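Ticket 3000: Hot water runs out, unit 15
Opened by: Hortensia Mamani
Assigned to: Brayan Castaño
Property: Velside
Status: Open

Entry 1, H. Mamani
Shower goes lukewarm after a few minutes. The Gistell heater was serviced in May and I was told it was "like new." I have my doubts. Kitchen tap is the same.

Entry 2, B. Castaño
Turned thermostat up one notch and flushed the tank. Please try it for a couple of days and report back.

Entry 3, H. Mamani
No change. Turning the dial up was also the fix last time, and the time before that. Has anyone looked at the lower heating element?

Entry 4, B. Castaño, February 25, 2018
Tested lower element, reads open. Upper one is fine. That would explain a short supply of hot water. Supplier says the thermostat should be replaced too, though I can't find anything wrong with it and they do sell thermostats.

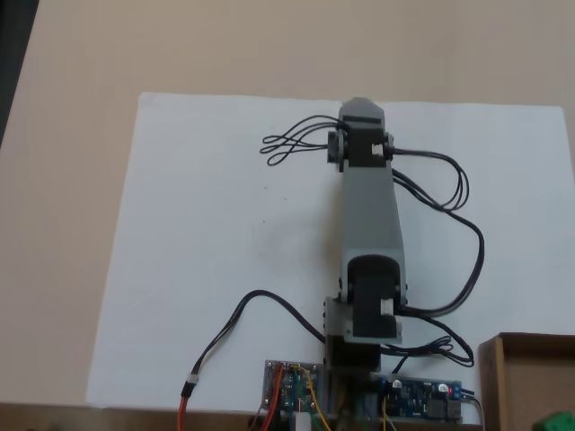 Part ordered from Pretari, $41 for the element and gasket. They quoted $181 for the full kit and I said no. Delivery is supposed to be quick. I'll believe it when the box is here.

Entry 5, H. Mamani
Fine, but please keep this ticket open until I've had a full week of normal showers. The last one was marked resolved while I was still boiling water for the dishes.

Entry 6, B. Castaño
Leaving it open. Power to the lower element stays disconnected until the swap.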